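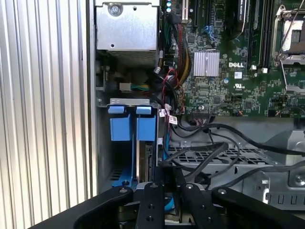

Equipment planning for robotic server handling

Equipment planning for robotic server handling is the budgeting and purchasing work done before a gripper-equipped robot is put to use on computer hardware. It covers the arm, the gripper, the wrist camera, spare parts and the machines used for practice.

Costs

The arm is usually the largest single item. Grippers are priced separately and are often replaced before the arm. In the Tremesora program, planned by Shuk-fan Yip, each gripper was budgeted at $1,699, with $500 set aside for replacement finger links and screws. A further $1,000 went to used server chassis. The plan ran for 18 months from April.

Practice hardware

Retired servers are commonly bought for trials. A Dell chassis with its motherboard, drive cage and cabling in place leaves narrow gaps for the fingers, and buyers are advised to measure these before choosing a gripper. Loose cables and plastic latches call for different grip settings than metal brackets do. The Omoregie site bought bare chassis first and later had to order boards and wiring for them.

Suppliers

Tremesora took bids from Billey and Munon. Billey quoted the gripper and camera mount together, while Munon listed them as separate lines. Bids closed on 1st November.

See also

Total cost of ownership
Robot end effector
Data center maintenance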